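2024-04-23

Collection day on the kitchen task set. Started at the fridge station with the wrist camera on the arm and the side camera off, as agreed in March. The side view was being used as a crutch by whoever labelled the episodes, and the policy never gets it anyway.

Before start

Homed the arm and ran the joint check. Joint 6 reported a small offset after homing, same sign as last week. Re-homed, offset gone. Noted it in the Zovitz sheet and carried on. If it comes back I will pull the logs and look at the encoder instead of re-homing until it behaves.

Episode count on the Cemora drive at start of day: 1,099. That figure includes the aborted ones, which still have not been split out. I want them kept in their own folder and not deleted. Aborts with a clean label are useful for the failure head, and the early ones are the only record we have of the old finger pads.

Morning block: fridge, glass

Transparent objects are the weak spot in the current set. Mugs and cartons are well covered. Glass is thin, and most of what exists was recorded against a dark bench where the rim shows up as a clean line. Against a white background the rim is a few bright pixels and whatever happens to be refracted through the wall. The last Venon checkpoint closes on the wrong side of the wall often enough that I have stopped running it on glass unattended.

Protocol for the block:

Approach from the right, one finger inside the rim and one outside where the task card asks for a wall grasp.
Hold for 2 seconds after contact before lifting.
No correction by hand once the episode is open. If the pose is bad, abort and label it.
Change the clutter between episodes, at least one item moved.

The hold matters more than it looks. Without it the contact label lands on a moving segment, and the trimming script eats the first part of the lift. I had to throw out a run of cartons for that reason before the rule was written down.

Teleop was sluggish for the first part of the morning. Traced it to the Yimer bridge, which was still publishing the side camera topic with nothing plugged into it. Killed the topic and latency dropped back to normal. Should be in the start-up script. Added it.

Grip force: left at setting 3 for all glass. Setting 2 slips on the thick rims once the pads warm up, and I would rather have a consistent force across the block than tune it per object and then have to explain the spread later.

Review of the morning block

Went through the wrist footage at lunch. Exposure is acceptable. The auto gain still hunts when the white panel fills the upper half of the view, and the first few episodes show it stepping up and down during approach. Locked gain for the afternoon.

Motion blur is the larger problem. The approach speed I am comfortable with on cartons is too fast for glass at this shutter. Edges with strong contrast survive it and the rim mostly does not. I pulled one still into the notes as a reference for the label guide, the clear bowl with the finger against its right wall and the red bottle behind the far rim. Points for the guide: the dark vertical band inside the rim is the finger seen through the glass, and must not be labelled as a second object or as the inner finger. The bowl mask goes to the outer edge of the glass, including the transparent part. The wire rack on the left is background even where the rim overlaps it. Blur on the white panel is not grounds for rejecting an episode. Blur on the rim at the moment of contact is.

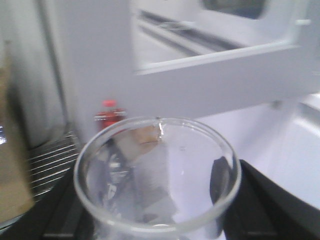 Afternoon block: same station, slower

Cut approach speed by a third on the leader arm scaling. It feels like stirring porridge, and my wrist was sore by the end, but the rim now holds together through contact in the episodes I spot-checked. Kept the rest of the protocol unchanged so the blocks can be compared.

One abort from the bowl catching the lip on the way out. Labelled as collision, no damage. One abort from me, wrong task card loaded. Labelled as operator error.

Not sure the slower episodes should be mixed straight in with the faster ones. The policy may just learn that glass means slow, which would be fine on the robot but would muddy any comparison against the older checkpoints. Will tag speed in the metadata and decide at training time.

To do

Split aborts out on the Cemora drive.
Write the see-through finger rule into the label guide, with the still.
Check the joint 6 offset after a cold start.
Order spare finger pads. The outer edge on the current ones is starting to round off.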